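Support > Closed tickets > Wi-Fi and network
August 30, 2025 - Severyn Hrytsenko

Ticket 273: bedroom drops off the network

Customer in the Drimton building reports that the Minomano router holds a connection in the hall and kitchen but loses it in the back bedroom. Signal at the bedroom door reads 71 percent, so range was ruled out first. Firmware was two releases behind. Updated, rebooted, no change.

Log shows the same entry before each drop: lease expired, renewal refused. Delays of up to 86 seconds before the device gets a new address.

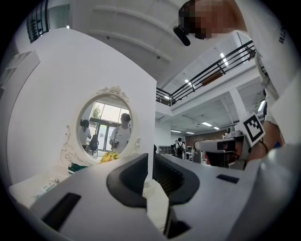

Checked the address pool next. The Nerent extender was handing out its own addresses in the same range as the router, left over from the Maksymiv setup in March. Two devices were answering the same requests - whichever replied first won.

Fix applied:
1. Turned off DHCP on the extender.
2. Set the extender to bridge mode.
3. Cleared old leases on the router and restarted both units.

Bedroom connection held through 266 renewals on a short test lease. Lease time put back to the default. Related ticket on slow uploads stays open - separate fault.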